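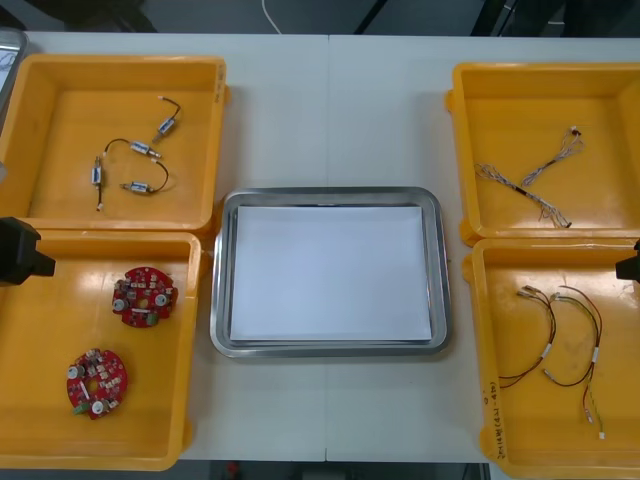
Yellow bins and a steel tray on the work table.

The Utbridge Curling Club opened its spring bonspiel in March with 12 teams entered, and the first draw produced a closer contest than the seedings had suggested. Kristine Mercado's rink defeated the team skipped by Ebuka Ajayi 7-6 in an extra end, after surrendering a three-point lead in the second half of the game.

Mercado held the hammer to begin and scored two in the first end with an open draw to the four-foot. A steal of one in the third made it 3-0. Ajayi answered with a single in the fourth and took two in the sixth, when Mercado's last stone picked and stopped well short of the house.

The teams were level at six after eight ends. Ajayi had last stone in the extra end but was heavy with a draw against two, and the stone slid through the rings.

I have followed this event for several seasons and consider the ice this year to be the most consistent the club has offered. Iddrisu Amissah, who is responsible for its preparation, reported a steady curl on all sheets, with the exception of the outside path on Sheet 4. Visiting skips are advised to allow for it.

In the late draw, Rogelio Magbanua's team scored four in the second end against Ronaldo Layug and was not seriously challenged afterward. The teams shook hands after six ends with the score at 9-2.

Attendance for the evening was 192. The upstairs lounge can seat up to 50, and spectators who wish to watch from the glass should arrive at least 30 minutes before the draw. The Malabanan Trophy, awarded to the winner of the consolation bracket, is on view beside the bar.

Mercado and Magbanua meet in the next round at 6:30 p.m. on Sheet 2.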